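Changing the finger pads on a two-finger gripper (and getting it to close straight again)

Posted 29 October 2020

I do this job often enough that my hands know it, but Siv Solberg asked me to write it down before she takes over the grippers, so I'm putting it here where I can find it too. These are the hand-held ones we use for picking up fruit. You squeeze, the linkage closes, the two soft pads come together. Simple enough, and then one day every plum rolls out sideways and you know the pads are done.

What you need: a new pair of pads, a hex key that fits your pivot screws, isopropyl alcohol, a lint-free rag, a plastic scraper, thin double-sided tape and a strip of ordinary printer paper. I buy the tape from Merkumari because it peels off clean. Cheaper stuff leaves a gummy layer and you'll be rubbing at it all evening (ask me how I know!).

Open the jaws all the way and prop them so they can't snap shut on your thumb. Get a corner of the old pad up with the scraper and pull slowly, along the finger. If it tears, warm it with a hair dryer for a few seconds and try again. Then wipe the bare finger with alcohol until the rag comes away clean, and let it dry. I used to skip the drying part and my pads crept for a week.

While it's bare, go over the pivots. Wiggle each finger side to side. A tiny bit of give is fine, a click is not. Snug the screw up until the click goes away, then back it off a hair, and check that the finger still swings under its own weight. Too tight is worse than too loose, in my opinion, since you end up squeezing harder and bruising things.
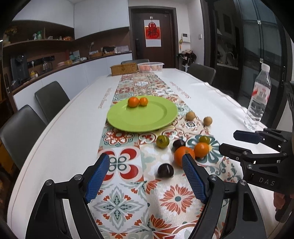 Now the tape. Cut it a little smaller than the pad so no sticky edge is showing, press it on from the middle outward, and lay the new pad on top starting at the tip. Line the tip up first and let the back end fall where it wants. Hold it down with your thumb and count to 70. Do the other side the same way, with the texture running in the same direction!

Then the paper test. Close the jaws gently on the strip and tug. It should drag evenly across the whole pad. If one side slips out easily, that finger is sitting crooked, so go back to its pivots before you blame the pad. Réka Barta does this with a strip at the tip and another at the heel, and I've started copying her.

Last, pick things up. I start with something firm like an orange, then a tomato, then whatever is small and slick. Try from the side as well as from above. I write the date and the squeeze count in the log, and I look at the pads again at 1000 squeezes. My last pair went well past that, but the one before started peeling at 156, and that was the drying thing again.

If you've got a leftover pad, stick it inside the lid of the case. Siv, the spare hex key is in there too.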